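Intro to Clay Modeling, Session 5
Handout by Wing-yan Kong, Birkdale Evening School

Scale first, detail later. You will ignore this, as everyone does, and spend 40 minutes on a nostril.

Start with a lump you can close your hand around. Warm it up before you ask anything of it. Cold clay cracks, and then people blame the clay.

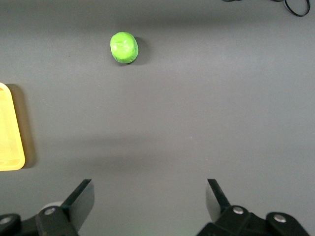 Proportion is mostly subtraction. A standing figure is usually taught as seven and a half heads tall, though Mr. Poon's came out at five last term and had more charm than mine.

Block the big masses: skull, ribs, pelvis. Leave the hands as mittens. Fingers are for week 16, if we are all still speaking.

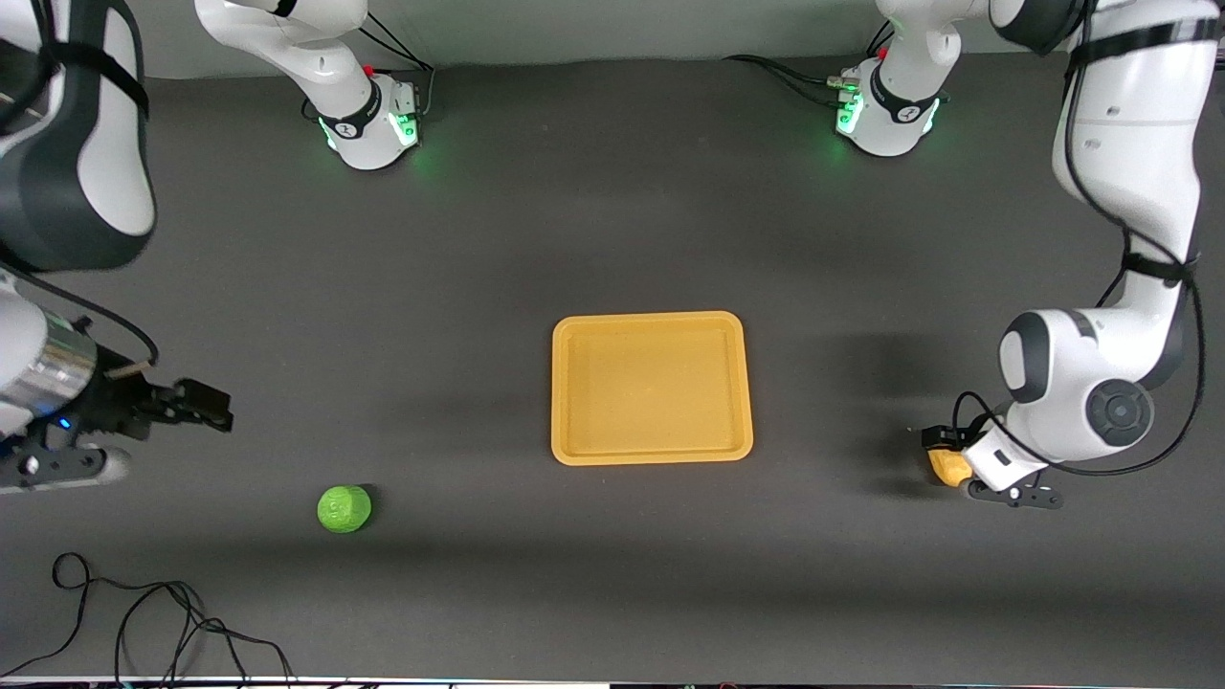

Turn the piece every few minutes. A model worked from one side looks fine from that side – and like a dropped pie from the other three.

For next time: one seated animal, no taller than your thumb. Cats are allowed. Sleeping cats are not, as I have marked enough ovals. Reading: Tarigan notes, pages 5 to 16.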